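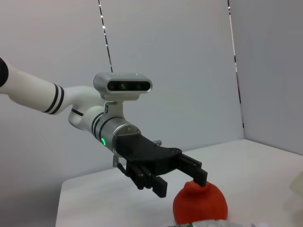 Best book for learning Python properly?

skarim_t
11/17/18
I can write loops and functions and not much else. Someone at work lent me Orlandini's book and I've stalled at chapter 10, where he builds a parking meter out of classes. Is it me?

nadar_s
It's you and it's him. The parking meter has defeated better people. Skip to chapter 12 and come back when you're older.

Mevville
Disagree. That chapter is the whole point of the book. Read it slowly, type everything in, and don't skip the exercises like nadar_s plainly did.

nadar_s
I did 30 of them. I still can't park.

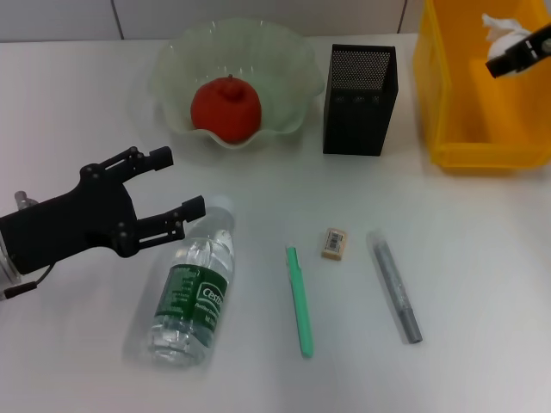

ermanno
Get the second edition if you can. The first has the arguments the wrong way round in the inheritance listing, and I lost an evening to it in June. The index is still a work of fiction.

Mevville
One typo in a listing. You'd have found it in 20 minutes if you'd read the error message.

ermanno
I read it. It was longer than the chapter.

skarim_t
Mine is the first edition, so that explains my evening too. Swapped the arguments and the meter now charges me. Is the bit on generators any good?

nadar_s
Two pages, both about fruit. Use the official docs for that one.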